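Toren review: simulated kitchen tests for people who train arm policies

I have been using Toren, the evaluation kit from Prillent, since June, and I like it a lot more than I thought I would. It takes a policy trained on real robot data, drops it into rendered kitchens and tells you how often it finishes the task. Plenty of tools promise that. What sold me is how much care went into the part after the score.

Setup took one evening on a single workstation. You point it at a checkpoint, pick a task list, and it shuffles the objects, lighting and camera position between runs. The Harnano scene pack comes with it and is easily the best of the bunch – stone counters, plants, a dining area way off in the back, all the clutter that makes a policy look at the wrong thing.

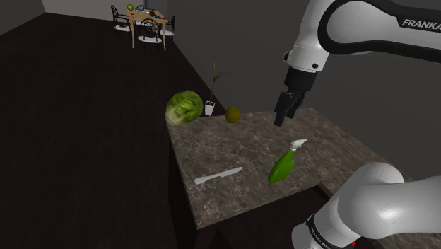
Franka arm over the counter in one of the kitchen scenes, with the spray bottle and knife on the near side.

Now the result I was most excited about! Our pick-up policy scored 72 percent in Toren and 70 percent on the real arm, same task list, same instructions. I ran it again with new seeds because I didn't quite trust it, and the gap stayed small. An older checkpoint that did badly on hardware did badly in simulation too, and for me that matters more than any one number. If the ranking holds, I can throw out weak checkpoints before anyone books time on the robot. We have cut our hardware hours by up to 85 percent on some weeks.

The Wanigasekara score, the kit's own measure of how well sim order matches real order, is explained clearly in the manual and plotted for every task. I wish more tools did this.

A few gripes. Dim scenes come out really dim, and small objects far from the camera turn to mush. Contact on thin things like knives is still shaky, so I leave those tasks out when I compare checkpoints. And the log viewer only opens 4 runs side by side, which gets old fast when you are hunting for one odd failure.

Still, I open it every morning now – coffee, overnight runs, failure clips. Soft objects are on the list for the next release and I can't wait to try folding towels in it.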